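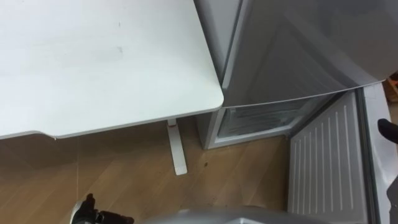 Why is Brirkura hiring someone to watch robots fail?

Our last way of finding out about the failures was a phone call from the downstairs neighbor.

Failure Technician, Home Robots
Reltby site, full time
Reports to: Safety and Test
Start: November

What happened

In the spring we ran a long series of kitchen tasks at our Reltby test apartment. One of them was dull on purpose: go to the refrigerator, open the freezer door, check the drawer, close the door, move on. The robot did this 126 times. On 101 of those runs the door ended up shut. On the others the robot reported that the door was shut, filed a cheerful green check mark, and rolled away from an open freezer.

The software believed its arm. The arm had made the closing motion, felt some resistance, and taken that as the door meeting the cabinet. Some of the time it was the door meeting the robot. One overnight run left the freezer open for nine hours. The water went through the floor, found the neighbor's ceiling, and introduced us to the neighbor.

We have since paid for the ceiling. We have also learned that our fault log for the whole night contained a single line, and the line said "OK."

Nobody was hurt. There was a second finding from the same series that we take more seriously: twice, the robot pushed on a stuck door harder than its own limit allowed, and the stop came late. A freezer door can take that. A hand between the door and the cabinet should never have to. The stop has been reworked and the force limit lowered, and we now want a person on the team whose whole job is to distrust the fix.

What you would do

Run the household task series on our Nistor two-armed robots, mostly on freezer doors, drawers, cabinets and other things with hinges and opinions.

Stand in the marked area with the stop button in your hand. Press it when you are unsure. You will never be asked to justify a stop, and there is no weekly number of stops that counts as too many.

Write down what the robot did, then what it said it did. Keep these in separate columns.

Reproduce faults. If a gripper slips off a door rim one time in 18, we would like you to want to know which time.

Check the fingers, joints and arm covers before each session and take a robot out of service if something is off. You can do this on your own say-so. The engineers may sigh, and they have been told to do it quietly.

Help write fault reports in plain words. "Unexpected contact event" has been retired as a phrase. If it hit the desk, write that it hit the desk.

Mop, now and then.

What you should bring

Two years or more of hands-on work with machines that move. Robots are fine, and so are packaging lines, elevators, farm equipment, stage rigging or commercial dishwashers. Our best tester to date came from elevators and still won't stand in a doorway.

Comfort with lockout procedures, and the habit of following them when you are hungry and it's almost five.

Clear writing. We will ask for a sample, and a real repair note beats a cover letter.

Enough Python to open a log file, change a number and put it back. We can teach the rest.

You need to be able to lift a spare arm with one other person, and to spend a good part of the day on your feet. If you need the setup changed to do the job, tell us and we'll talk about how.

What you do not need

A degree. A passion for disruption. A smart home. If your refrigerator has never been online, you will be in good company here.

Hours and pay

Standard day shift, starting at 8:30 a.m. Overnight runs still happen, but a person is now in the building for every one of them, and the turns rotate. You would take over one in five, paid at time and a half with the next day off. There is a couch. It's a bad couch and the budget for a new one went into a ceiling.

Pay is hourly, on the same scale as our senior lab technicians, and we will tell you the exact range on the first call so that neither of us wastes an afternoon. Health and dental from the first day. Boots are on us.

How we pick people

First a short phone call. Then a half day at the test apartment, paid, where you will watch a Nistor work through a task series and tell us what you don't like about it. We have left a few faults in. There are probably others we don't know about, and those count double.

You will also get to read the full report on the freezer incident, including the parts where we look foolish. We'd rather you saw it before you signed anything.

How to apply

Send a resume and one page about a time a machine told you everything was fine. Put "Varnis" in the subject line, which is the name of the test program and also how we find out who read this far. Applications go to the Brirkura hiring desk through the form on this site. We reply to everyone, usually within two weeks.

If you live downstairs from the Reltby apartment, you are welcome to apply, and we're sorry again.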